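Lostska bench, pre-session check, Tuesday, 8:40 a.m.
Task set: cloth, two arms. Target 1000 episodes.

1. Emergency stop reachable from operator's seat. PASS.

2. Servo wires clear of joints through full travel. PASS WITH COMMENT. The loops are still long. I was told they have never snagged. The log has 11 stops marked "other," so I would like to know what those were.

3. Tabletop wiped down. FAIL. Specks and fibers on the white surface. Sidell says the model ignores them. Show me the test.
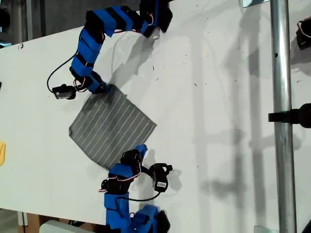
4. Clamps on the metal pole tight. PASS. Checked by hand, no torque figure on the sheet. Add one.

5. Cloth returned to a new start position between episodes. NOT SHOWN. The procedure says "vary it" and stops there. People get tired and put it back in the same spot — I did it myself after an hour.

6. Failed attempts labeled before upload. FAIL. Jarman batch lists 3620 episodes, and 3032 have a label of any kind. The rest were counted as successes. On what basis?

7. Lighting same as last session. N/A. Last session's setting wasn't written down.

8. Servo temperature read at each break. PASS, on paper. Every entry is in the same pen.

Result: hold. Items 3 and 6 to be closed before more recording. Luvden wants the new batch in September and can have it with labels.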